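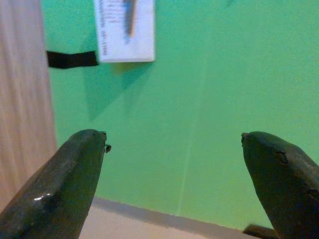
Started by northbank_sirko in Dorkton Town - First Team Talk

Innes away, kickoff moved to noon

So the club site now says noon for Innes. Was 3 pm when I booked the van. No explanation, just changed on the fixtures page, no post, no email, nothing. Found out from my brother in law who supports Hamau of all teams.

Anyone know if the coach times have changed too? And is it still 300 tickets for us or did they cut that as well

---

left_peg

Coach leaves 8:15 now. It was on the noticeboard by the ticket office when I went in for my mom's season card. Still 300 as far as I know.

Don't mind noon myself. Home before dark, whole evening left.

---

northbank_sirko

A noticeboard. Great. I live 50 miles away

---

hamau_exile

Police ask for early kickoffs when it's a derby, it's not Dorkton's doing. Happened to us last season with the same fixture. Less time in the bar beforehand, that's the thinking.

Still should of sent an email though.

---

Gantry Pete

Calling Innes a derby is a stretch. Two hours on a coach.

What bothers me more is the team. Are we really going there with Moroz up top on his own again? He ran himself into the ground last week and got about 3 touches in the box. Good player. Wrong job.

---

left_peg

Disagree. Danylo Moroz holds the ball up better than anyone we've had since we went up. Trouble is who's near him when he does - midfield is sitting 30 yards back. Not his fault if he lays it off to thin air.

---

Gantry Pete

Fine but then play two. We have two. One of them is sat on the bench in a big coat every week.

---

cupreplay

Delaunay isn't going to play two away from home. Go back and look at every away game since she took over, it's one striker and the wide players tucked in. And we've lost one of those. One! I'd like to be more exciting too but I remember conceding five at Innes in the rain and the goalie getting sent off at 4-0, so I'll take dull

---

northbank_sirko

Can we keep this to the kickoff time pls, there's a tactics thread

---

Gantry Pete

There's a tactics thread with two posts in it and both are you

---

hamau_exile

For what it's worth from outside, Capucine Delaunay got you organized. You were a mess at our place the season before. We scored from a throw in. Nobody even picked up the guy at the near post, he looked embarassed.

---

left_peg

Ok kickoff time. I asked at the office this morning. Woman on the desk said Innes requested it, not the police. They've got a youth tournament on the same field late afternoon and need it clear by 3. So there you go.

Also said if you booked the supporters' coach you can get your money back if the new time doesn't suit. Has to be in March. She didn't know about people who'd made there own arrangements.

---

northbank_sirko

Thanks for asking. A youth tournament though. They get 1000 at home for this one, biggest gate they'll have all year, and they shift it for a kids' tournament?

---

cupreplay

Good for them tbh. The kids had it booked first probably. We'd moan if it was the other way round and ours got bumped.

---

hamau_exile

They don't get 1000. 463 last season, I was there. It was in the program the week after.

---

northbank_sirko

463 with our end full? No chance

---

hamau_exile

Your end wasn't full. There was a guy lying down across a whole row eating a pie.

---

Gantry Pete

That was me

---

left_peg

Lol

Anyway - parking. The lot behind the main stand is closed, they're resurfacing. Street parking by the school is ok but get there before 11. Don't use the supermarket, my cousin got a ticket there and the appeal went nowhere.

---

northbank_sirko

Van's sorted, hire place let me change the pickup to early without charging. Two seats going from the north side if anyone wants one, split the gas. Leaving 8ish. PM me, no pies.

Still think the club should email people. I've written to them. Will post if they reply.

---

cupreplay

I'll take one if it's still there. Can get myself to the bus station for 8. And you're wrong about playing two up top Pete, will explain in the van if you're in the other seat

---

Gantry Pete

I am in the other seat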